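Line drying in an apartment, worth it?

balesstead_beth
2015-08-20
So our building in Tastcombe just raised the dryer to 3 bucks a load and I'm done. I put a folding rack in the spare room and I've been hanging everything for 13 days now. Sheets are fine. Shirts are fine. My jeans come off like cardboard though, and my husband says he can hear me walking down the hall. Anybody got a fix?

Abelardo Londoño
Less soap! Everybody uses double what they need. Then give them a good hard snap before you hang them – waistband up, pockets pulled out. I haven't owned a dryer since college and my jeans are fine.

yeon_548
Gonna disagree with Abelardo on waistband up. I hang mine by the cuffs so the heavy end pulls the legs straight. Way fewer wrinkles, and I never iron.
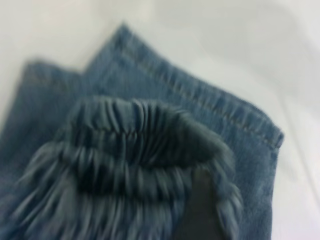

I also skip fabric softener, it made my towels stop soaking anything up (my mom still swears by it, we don't discuss it).

Abelardo Londoño
Cuffs up gives you clip marks at the ankle where everyone can see them. No thanks.

yeon_548
Who is looking at your ankles lol

Da-eun Min
I do 10 minutes in the dryer first and hang them after that. I know, I know, it's cheating. But they stay soft and they're ready by morning.

balesstead_beth
Our machine only sells full cycles, so that's 3 dollars for 10 minutes :( Trying less soap on the next load. Does the spare room need a fan once it gets damp out in September?

Da-eun Min
Yes, get a fan. And crack the window if you can.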